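# Access to Legal Status Information for Migrant Domestic Workers in the Rerkness District

**Submitted by:** Florante Cabrera and Gerardo Malabanan
**Course:** Labor Migration and Public Policy, second-year project

## 1. Background

Domestic workers who enter a country on a visa tied to one employer often lose their right to stay when the job ends. A worker who reports unpaid wages may therefore risk removal before the complaint is heard. This report examines how much workers in the Rerkness district knew about the protections open to them, and where they had learned it.

The project was carried out with the Dela Peña Center, a legal aid office that handles wage claims and housing problems. The center gave the authors access to its intake forms with names and addresses removed. It had no part in drafting the findings.

## 2. Method

The authors reviewed 110 intake forms and invited former clients to a short interview. Of these, 50 agreed to take part. Interviews were held in English or Tagalog, by telephone or at the center, and followed a fixed list of questions on contracts, pay, identity documents and sources of advice. Participants could skip any question and could withdraw until the end of April.

The sample is not representative. Every participant had already reached a legal aid office, and workers who never did so are missing from the results.

## 3. Findings

Most participants had signed a written contract before travel, but fewer had kept a copy. Several reported that a second contract with lower pay was presented after arrival. In these cases the worker usually believed that the newer paper had canceled the first one, and did not mention the earlier contract until a caseworker asked.

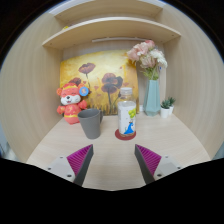

Knowledge of temporary status was weak. Only two participants could name a form of permission that would allow them to remain while a complaint was open. Others had heard that "some kind of paper" existed but assumed it was only for people who had gone to the police.

Advice came mainly from friends, church contacts and other workers in the same building. The Jemano Helpline, which advertises on buses, was known to many participants but used by few. Callers described long waits and a recorded menu offered in one language. One participant gave up after 50 minutes — she was calling during a break and had to return to work.

Cost was a further barrier. One participant had paid an agent 295 dollars for help with a form that the center completes without charge. The agent operated under the name Dronau and gave no receipt.

## 4. Recommendations

1. The center should add a question on earlier contracts to its intake form.
2. Information on temporary status should be given in writing at the first appointment, in the worker's preferred language.
3. The helpline should offer a call-back service outside normal working hours.

## 5. Limitations and Further Work

Employers were not interviewed, and the accounts given by participants were not checked against court records. The intake forms also changed partway through the period reviewed, so that answers on pay could not be compared across all cases. A later project could follow a smaller group of workers from first contact to the close of the case. The interview questions and consent form have been deposited with the department office.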